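4.2 Where the labels go wrong

The Helturar set holds 510 head-camera clips of people doing desk chores, and we ran all of them through Nutum, our step labeler, with the settings fixed in July. Nutum cuts each clip into steps and gives every step a verb and an object. A robot arm is later expected to learn from those labels, so it helps if they are true. Figure 4 shows a typical moment from the pen-and-marker portion of the set.

We had expected trouble with fast motion. Fast motion was fine. What Nutum dislikes is a person with both hands on one small thing.

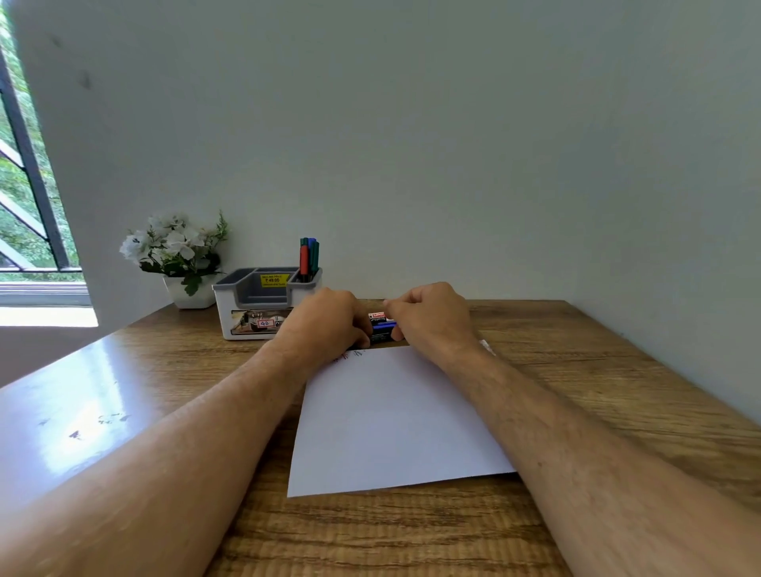
Figure 4. Two-handed handling of a small package at a desk, Helturar set.

When two hands close on an object, most of the object goes missing behind fingers, and Nutum starts shopping for a replacement nearby. It has a fondness for anything upright with a bright cap. In one clip it reported with great confidence that the wearer was opening a flower pot.

To measure this we drew 100 two-handed steps by lot and had them labeled by hand at our Stiltener site. Nutum named the wrong object in 9 of them. In four of those nine the verb was wrong as well, which at least shows commitment.

The Rattanakul baseline makes fewer object errors on the same steps, mostly by answering "item" whenever it is unsure. We score "item" as correct under the loose rule and wrong under the strict one, and we report both in the appendix. Readers who want a robot to fetch the item may prefer the strict rule.

Masking the forearms before labeling did not help. Nutum then lost track of which hand was which and split single steps in two. We left masking off for the tests in Section 5.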